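Workshop > Newsletter > Bench Notes

The peg board: what it is, how to print one, and where the spare parts are

Several readers asked for more on the white task board after it got a short mention last time. This item covers how the board is laid out, which parts wear out first, and how to make your own from the files on the shared drive.

The board started as a practice piece for the Albers course. Gillespie Hepburn drew the first version over a summer, using a drawer of leftover blue filament and a white sheet that had been bought for something else. The colors stuck. Everything you pick up is blue and everything that stays put is white, and new parts should follow the same rule so the boards at Forbridge and Avilitz keep matching.

Pegs are the part most people start with. Set the board down on a dark surface with the wide working area clear, put the upright pegs in first, and leave the round outlines at the top right until you have the feel of it.

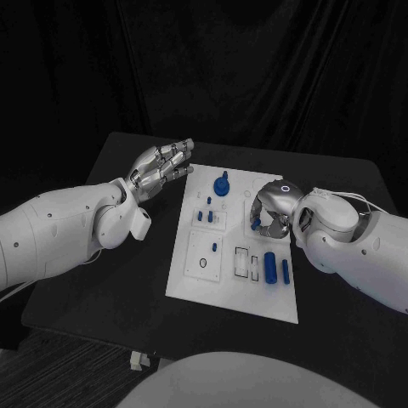

The peg fit is tighter than it was on the old board. Hepburn took a little off the clearance in the spring because the pegs were leaning, and a leaning peg teaches bad habits. If a fresh print won't go in at all, don't hammer it. Rub the bottom of the peg on fine sandpaper, two or three strokes, and try again. If it still won't go, the first layer has probably spread and you should reprint with the bed a touch lower.

A few things people have asked about:

Small plates. The small white plates are separate from the board. Print them flat, face down, and let them cool on the bed before you pull them off. They curl at the corners if you rush. A curled plate rocks when you press on it, and then everybody blames the peg.

Outlines. The black circles are drawn on with a paint marker. They rub off in time. Go over them again with the stencil, which is in the folder with the board drawings. Please don't use a ballpoint. We had one board come back with blue ink circles and it was very hard to tell outline from part.

Table covering. A black top is best. The first sessions were run on a pale bench and the edge of the board was hard to see by late afternoon. The dark curtain is the same idea. It cuts the reflections off the window side and gives you something plain to look past.

Part count. The store cupboard at Forbridge was gone through in September and the sheet now shows 2,105 loose blue parts, pegs included. That sounds like plenty, but 716 of them are from the old drawing and will wobble in a new board. They are in the tub marked OLD. Use them for color tests or leave them alone. Hepburn would like to get the good stock up to 3,000 before the next round of courses, so if your printer is sitting idle, a plate of pegs is always welcome.

Starting position matters more than people expect. Lay the board square to the front of the table, with the gear toward the back, and put the small plates out before you start on anything loose. Those who come to it cold tend to grab the gear first, as it is the biggest thing in that part of the board. Leave it. The short peg nearby is the better warm-up, and you get a sense of how hard you have to press.
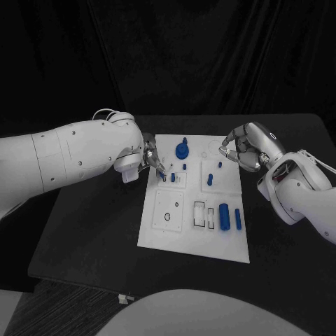

Page last changed: September, 4:40 p.m. (G.H.)

Packing up is the same every time. Pegs go in the lidded tub, gears in the tray, plates flat between two sheets of card. The board itself goes back upright in the rack. Boards stored flat under a pile of others have come out bowed, and there is no fixing that with heat. We tried it on one and ended up with a worse one.

If you are printing a full set from scratch, use the Revero profile in the shared folder and not the one that comes up by default. The default profile prints the gear teeth slightly fat. Allow an evening for the gear and the pegs and a second one for the plates. The board is cut from sheet, so put your name on the list at the Forbridge counter and it will go through with the next batch.

Drawings for a second board, with more gears and fewer pegs, are half done. Avilitz has asked for the first one.

Comments

Tobin
Is the stencil file the right size now? Mine came out too small for the larger circle and I ended up drawing around a jar lid.

Marguerite L.
Sandpaper tip works. I'd been using a nail file, which also works but takes all night.

G. Hepburn
Tobin, the file was saved in the wrong units. Replaced it this morning, please download again.

Osk
We have a bag of the old pegs at Avilitz as well, not sure if they were in the count. Want them sent over?

G. Hepburn
They weren't. Yes please, but mark the bag.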